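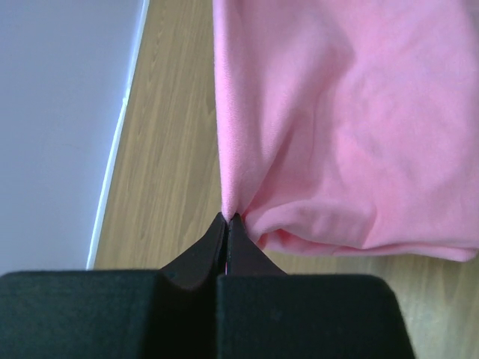
Pink knit between the Pedholm fingertips, from the wrist camera.

Pedholm fingertip and wrist camera kit: my review after 2000 cloth demonstrations

By Baltasar Fuentealba
65 shares | 12 comments

I bought the Pedholm kit in June with my own money and I have used it on almost every working day after that. I collect demonstrations of clothes handling at Anddale, where we train a policy to pick up, open and fold soft garments. It is slow work and it is done mostly by hand: a person moves the leader arm, the follower arm copies, and the recorder saves the pictures and the joint positions together. If the fingers are bad, the demonstrations are bad, and the policy learns your bad fingers very faithfully. So I think the fingers deserve a long review, and I have found only short ones.

What is in the box

You get a pair of tapered fingertips in black, a small wrist camera with its bracket, a cable, the screws, and a paper with drawings. The drawings are good. The text on the paper is less good, and in one place it speaks about a washer that is not in the box. I wrote to Pedholm and they answered politely that the washer belongs to an older version. You can ignore it.

My gripper is a Gostetti, the simple parallel one, and the kit is sold as compatible. I confirm this. The two tips went on without filing and without force. The camera bracket was more difficult. The screw holes match, but the cable wants to leave the bracket exactly where the wrist turns, and in the first week I pulled it out of the connector more than once. Now I make a loop and fix it with a soft strap on the forearm. I recommend to do this on the first day.

Picking up cloth

Here the kit is strong. The original Gostetti fingers are wide and flat, and they are fine for blocks and cups. With a T-shirt they push the fabric in front of them, and the operator makes two or three attempts before one layer comes up. All these attempts are in your data. You can cut them, but then you cut also the approach, and the approach is what you wanted.

The Pedholm tips finish in a point. You can put them on one fold and close, and you have this fold and very little more. For thin knit this is what I need. For denim it is not so nice; the points find the thick seam and slide along it, and the operator must go lower and take a bigger bite. For towels I see no difference to the original fingers.

A small pinch is also a weak pinch. When the operator lifts a whole garment by a small point of fabric, it can slip out if the arm moves fast. We made a rule that lifting is done at slow speed until the cloth has left the table. Tahsin Barua, who operates in the afternoon, does not like this rule, and his demonstrations are in fact as good at higher speed. Mine are not. I kept the rule for both of us so that the data has one style.

The camera view

I was doubtful about the camera position, and now I think it is the best decision in the kit. Both fingertips are inside the picture, at the lower part, and the place where they meet is always at the same position in the image. For the learning this is a big help. The network does not need to guess where the grip happens, it is always there, and what changes is the cloth behind it.

It has a cost. The gripper body covers a good part of the lower image. When you come down to a table from above, the near part of the table is hidden behind your own fingers, and if there is a sleeve in that part you will not see it with this camera. You need a second camera, fixed, looking at the table from the front. Pedholm says this nowhere. I tried one week with the wrist camera alone, and the policy from that data was good in closing on a fold and very bad in deciding which fold.

The picture itself is clean if your light is soft. Under our old ceiling lamps the pale colors became one white spot with no wrinkles in it, and wrinkles are the information here. I put a diffuser under the lamps and locked the exposure. Please lock the exposure! With automatic exposure the whole picture changes when a light garment fills the view, and the table looks like a different table in the middle of the episode.

A related advice: look at the color of your tips and the color of your clothes. These tips are dark, and against pastel colors the edge of the finger is very clear. With black socks I could not tell on the screen where the finger ends, and I suppose the network could not tell either. I asked Pedholm for a gray version. They said maybe.

Recording

The kit brings no recording software, only a camera driver. I use the Arnardóttir recorder, which we had already at Anddale. The camera appeared in the list without any work. The time stamps are the important thing. In the first recordings the image came a little later than the joint values, so in the data the gripper was closed before it looked closed. If you do not check this you can collect for weeks and wonder why the policy closes in the air.

My check is simple and I do it each morning. I close the fingers on nothing, open them, close them again, and then I look in the recorder if the line of the gripper opening and the picture agree. If they do not agree, I restart the driver. It was necessary on some mornings in the first month, and after the driver update it was not necessary anymore. I continue to check.

One more habit that I can recommend to you. After each garment I write one line of text: the kind of garment, who operated, and if the grasp was on an edge, on a fold, or somewhere in the flat part. In the beginning I thought I would see this later from the pictures. With a soft pile of knit you cannot always say from the picture if you hold a hem or only a fold which looks like a hem. The operator knows it at the moment, and next week he does not know it anymore.

Wear

After 2000 demonstrations the tips are still straight. The points are a bit rounder than when they were new, I can feel it with my nail. The surface had some shine on the inner side from the rubbing. I noticed that very smooth fabric slips a little more now than before, and I clean the inner faces with alcohol at noon and in the evening. It helps for some hours.

I did break one tip, and it was my fault. I drove it into the table with the collision limit switched off. The tip broke at the screw and not at the point, so nothing fell between the clothes. A replacement pair costs 65 dollars. For two pieces of this size I find it expensive, and it is not possible to buy only one.

Mixing old and new data

This was the question I had before buying and I found no answer, so I give mine. We had a set of demonstrations with the flat Gostetti fingers, and I hoped to put everything together. I trained with the mixed data and the result was worse than with the new data alone. The arm went down with the height for the flat fingers, and the pointed tips are longer, so it pressed on the table. When I corrected the tool length in the old files it became better, but the wrist pictures are still from a different hand. In the end I kept the old data only for the fixed camera and the part of the task before the contact.

If you start a project from zero, choose your fingers first and then do not touch them. If you have already a lot of data with other fingers, the price of this kit is not the price on the website.

What I like

The pinch on a single fold of thin knit.
Fingertips always in view, at the same place.
Straight fit on the Gostetti gripper.
Support that answers, usually the next morning.

What I do not like

The cable exit on the bracket.
The price of the replacement tips, and only in pairs.
Dark color only.
No word in the paper about tool length, exposure or a second camera.

Would I buy it again

For T-shirts, baby clothes, thin sweaters and similar, yes. The operators make fewer failed attempts and they are less tired, and I see it in the demonstrations at the end of the shift, which were before almost always the ones I had to throw away. For a project with jeans and towels I would stay with the fingers you have and spend the money on a better fixed camera.

Tahsin asks me to add that the leader arm feels the same with this kit as before. There is no force coming back to the hand, so you must learn with the eyes when the grip is enough. He needed 12 garments to get the feeling, he says. I needed more than that -- I did not write down how many.

I will update the review if the gray version arrives, or when the second pair of tips is worn out.

65 shares | 12 comments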